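Skisstead bench notebook – June, second arm session

Purpose: check whether the Curneck grasp ranker holds up on mixed rigid and soft items after retraining. Previous checkpoint was trained on cubes and balls only. New one adds 440 soft-object grasps from the Illudow set, for 866 in total.

Setup
Left arm active, parallel gripper. Right arm folded and powered, not used in this test. Table items: two cubes, dotted ball, pink bowl, green soft piece, plush. Black curtain behind, same as for the training data. Layout reshuffled by hand between trials, bowl always upright.

Method as in the Hettiarachchi note, section on clutter: rank all candidates, drop any whose approach passes within 44 mm of a taller neighbor, execute the top one left. Approach vertical only. The tight case is the gap between the green piece and the bowl, where the fingers have to come down with little room on either side.
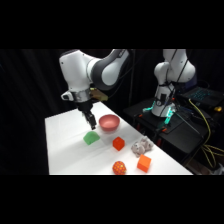

Results, 14:20
55 trials. Cubes and ball: no change from the old checkpoint that I would trust at this sample size. Plush: clear improvement, old ranker kept choosing the widest part and stalling on width. Green piece: mixed. Depth is noisy on it, probably light coming through the material, and the top candidate jumps between consecutive scans with nothing moved.

Bowl rim grasps still score too low. The clearance filter removes most of them before ranking – need to log rejected candidates separately.

To do
Rerun green piece with depth averaged over several scans.
Lower clearance for rim grasps only, keep the rest as is.
Copy logs off the laptop before the next retrain.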